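How to Design a Crest for Your Local Soccer Club

When Plelow Rovers asked me to help with a new crest, I thought it would take an evening. It took until January! Most of that was my own fault, so let me walk you through the order I'd do it in now.

Step 1. Dig out the old badges

Ask around before you draw a thing. Old programs, scarves and team photos are all good places to look, and somebody's aunt will usually have a pennant in a drawer. We found 6 versions of ours, two of them with the bird facing the wrong way. 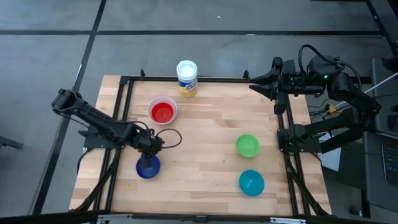
Red and deep blue, set apart on a tabletop.

Step 2. Settle on your colors

Pick two, and a third only if you really love it. Look at them together in daylight and again under floodlights - dark blue can pass for black on a January night, as our friends at Saladdale found out after they had ordered 70 shirts.
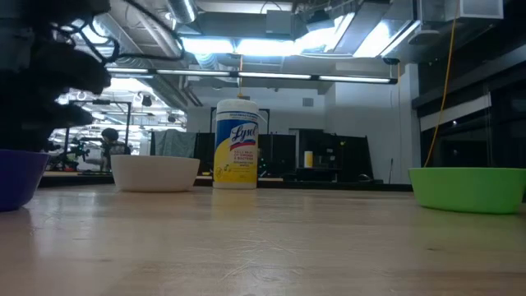 Purple, white and lime green bowls
With a wipes canister, on a wooden tabletop

Step 3. Sketch small

Draw your ideas about the size of a postage stamp, and do lots of them. If the bird (or the boat, or the oak tree) still reads at that size, it will stitch nicely on a chest. Leave the founding year off until last, and keep the lettering plain.

Step 4. Show it to the members

Put your best two designs up in the clubhouse with a ballot box and give people a good couple of weeks. We had nearly 330 votes, plus some very frank notes about the beak.

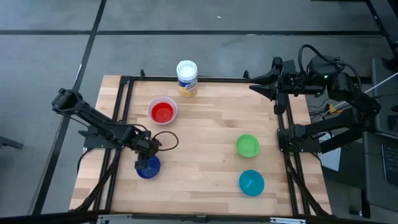
Step 5. Send it to the embroiderer

Ask for one stitched sample on the real shirt fabric before you approve the full order, and wash it a few times first.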